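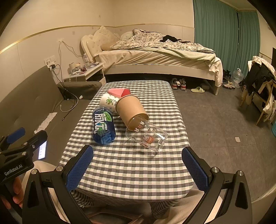 Carb swap or fix what I've got on an old straight six?

Posted by rustbucket_ray

Hi all, first post on here so go easy on me. I picked up an old two-door sedan last winter, straight six with a single one-barrel carb and a three-speed on the column. Plain as toast and I love it. The plan was to drive it as is, and for most of the summer I did just that. Then it started acting up.

Here's what it does. Cold start is fine, a couple of pumps and it fires right off. Once it's warm and I pull away from a stop, it falls on its face for a second, then catches and goes. Sometimes it'll pop back through the carb when it does this. At a steady cruise it's happy all day long. Idle is a little lumpy but not terrible. If I shut it off for gas and come back ten minutes later, it cranks forever before it starts, and I can smell fuel when I lift the hood.

What I've done so far: plugs, wires, cap and rotor, a new fuel filter, and fresh gas. I set the points with a feeler gauge and they looked good. I have not checked the timing with a light (I know, I know, I need to buy one).

A guy at the Ukbridge cruise night told me to quit messing around and bolt on a 2-barrel with an adapter plate. He says he did it to his and it woke the car right up. The parts counter at Sisirport quoted me 300 bucks for the carb and adapter together, and I'd have to work out the throttle linkage myself. That's not nothing for me right now but I could swing it in January if it would really cure the problem.

So do I rebuild the old one or swap? The car doesn't need to be fast. I want to pull out into traffic without praying. It's in the garage until spring so there's no rush, I have all winter to do it right.
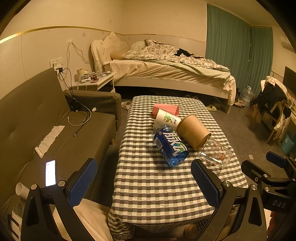
Oh, and I should mention the carb has a tag on it with a number that matches the book for the car, so I'm pretty sure it's the one it left the factory with. If that matters to anybody.

Posted by slantandstraight

Keep the one you have! Please don't start with an adapter plate. I've owned four sixes over the years and I've put a bigger carb on exactly one of them, and I spent the next year chasing a vacuum leak between the plate and the manifold. It did pull a bit better up top, sure, but the around-town manners were worse than before I touched it, and around town is where you're having your trouble.

What you're describing sounds like an accelerator pump to me. Easy to check and it costs you zero dollars. Engine off and cold, air cleaner off, look down the throat of the carb and work the throttle by hand. You want a good strong squirt of fuel the instant the throttle moves. If it dribbles, or there's a delay and then a squirt, there's your stumble. The old leather pump cups dry out and shrink when a car sits, and even the rubber ones don't love modern gas. A kit has the new pump in it along with the needle and seat and all the gaskets. I used a Nartey kit on my last one and everything fit, although there were two extra gaskets left over that I'm still wondering about (they pack them for several versions of the same carb, so lay your old ones on top of the new ones and match the holes).

The long hot crank with the fuel smell is a second problem, I think. Fuel in the bowl gets hot and percolates over into the manifold, and then it's flooded. Try this before you buy a thing: next time it's hot, hold the pedal flat to the floor while you crank. Don't pump it. If it clears its throat and starts, it was flooded. When you have the carb apart, check the float level with the little paper gauge in the kit, and shake the float next to your ear. If you hear gas sloshing inside, it's done. Also look for the thick spacer that goes between the carb and the intake. Mine was missing when I bought the car and somebody had used a thin paper gasket in its place, so the carb was getting cooked every time I parked.

Take your time with it. Muffin tin for the small parts, take pictures with your phone as you go, and count how many turns out the idle mixture screw is before you remove it. Write that number down. I wrote mine on my hand and then washed up for dinner.

And yes, the tag matters! Wire it back on when you're done. The next owner will thank you, and it's how you order the right kit in the first place.

Posted by Nomad_in_a_barn

just swap it. 2 barrel all the way, mine has been on there 19 years with no problems. life is too short for one barrel carbs

Posted by gray_primer

Going to split the difference here, sort of. I agree with the rebuild, but I'd do two things ahead of it.

Get the timing light. A stumble off idle with a pop through the carb can be a weak pump shot, but it can also be timing that's too late, or a vacuum advance that quit. The advance is a quick check: pull the hose off at the carb end, suck on it, and watch the plate in the distributor. It should move and then stay put as long as you hold the vacuum. If you can suck air through it all day, the diaphragm is torn and no carb in the world is going to fix that. Mine had a hole in it and I rebuilt the carb twice before I looked. I bought a cheap Vuka light and it's been fine, the clamp is a little flimsy but it does the job. Warm the engine up, unhook the advance hose and plug it, then set it to whatever your manual says.

Second, snug up the carb mounting nuts and the intake bolts. Snug, not gorilla tight, because the base of those carbs will warp if you lean on them. I put 2,000 miles on my wagon one season and the nuts had walked loose enough to turn with my fingers. That alone gave me a lumpy idle like yours.

If you do all that and it still falls over, then go through the carb. And hang onto your 300 bucks, because you'll want tires or brakes sooner than you think. Anything that sat has old brake hoses on it.

Posted by rustbucket_ray

Update, 21st December. Thanks everybody. I went out and looked down the carb like slantandstraight said and I get a sad little dribble on one side and not much else. The carb nuts were loose too, I got most of a turn on the back one. Advance holds vacuum just fine. I've got a kit ordered and I'm leaving the linkage alone. I also checked for the thick spacer and there is one, but it has a crack running out from one of the stud holes. Does anybody know if those can be glued or do I need to hunt up another one?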